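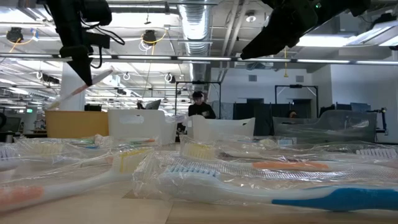 The Case for the Individually Wrapped Toothbrush

Friday, June 20, 2025

Institutions that provide lodging, care or emergency shelter hand out a great many small goods, and the toothbrush is among the least discussed of them. It appears in purchasing records as a line between tissues and soap. In recent years, however, it has become a point of dispute. Several members of the Losora Housing Association have proposed that its residences stop ordering toothbrushes in individual plastic wrappers and buy them in bulk, in plain cartons. The proposal is well meant. In the view of this writer it should be declined, at least in its present form.

The argument against the wrapper is easily stated. It is thin film, it is used once, and very little of it is recycled. Last year the Association's four residences gave out 2087 toothbrushes, and each one left a crumpled sleeve behind. Members who object to this are right to object, and the Association has made commitments on waste that it ought to keep.

The argument for the wrapper is less often made, perhaps because it seems too plain to need making. A toothbrush goes into the mouth. A person who arrives at the Farina Street residence at a late hour, often with one bag and sometimes with none, is asked to accept a good many things on trust: the bed, the towel, the lock on the door. A sealed toothbrush asks for no trust at all. The resident opens it and knows that no other hand has touched the bristles. We should be slow to take that away from people who have been given few other assurances.

There is also the matter of handling. Supplies for the residences are sorted at the Adine Road storeroom before they are sent out. Toothbrushes are tipped onto a table, separated, placed in bins and later moved again into welcome kits. Between the carton and the resident, a brush may be set down on half a dozen surfaces. Loose brushes could be managed under such conditions, but only with gloves, covered trays and a cleaning schedule for every bin. The Andton residence tried this for 2 months beginning last August. Staff there reported that the gloves alone filled more trash bags than the wrappers had, and a carton of 40 brushes was thrown out after a lid was left off overnight.

Color deserves a word as well. The present stock comes with different colored grips and bristles, and clear film allows a resident to choose one by sight. In shared bathrooms this has practical value, as it helps people sharing a sink tell their brushes apart. Paper sleeves, which have been suggested as a compromise, would hide the brush unless a window were cut into them, and the samples received so far had windows of plastic.

Boris Bošković, who has managed supplies for the Association for many years, has argued that the better savings lie elsewhere. Outer cartons could be returned to the distributor. Kits could be made up on request, so that a resident who already owns a toothbrush does not receive a second one that goes unused. Film could be gathered at the residences and sent to a collector that accepts it -- a modest step, but one within our means. This writer finds these suggestions sound and would add a review of suppliers, some of whom may offer a lighter film.

The members will vote on the bulk purchasing proposal at the next general meeting. They are urged to send it back for revision, with instructions that any replacement must arrive sealed, must remain sealed through sorting, and must be opened by the person who will use it.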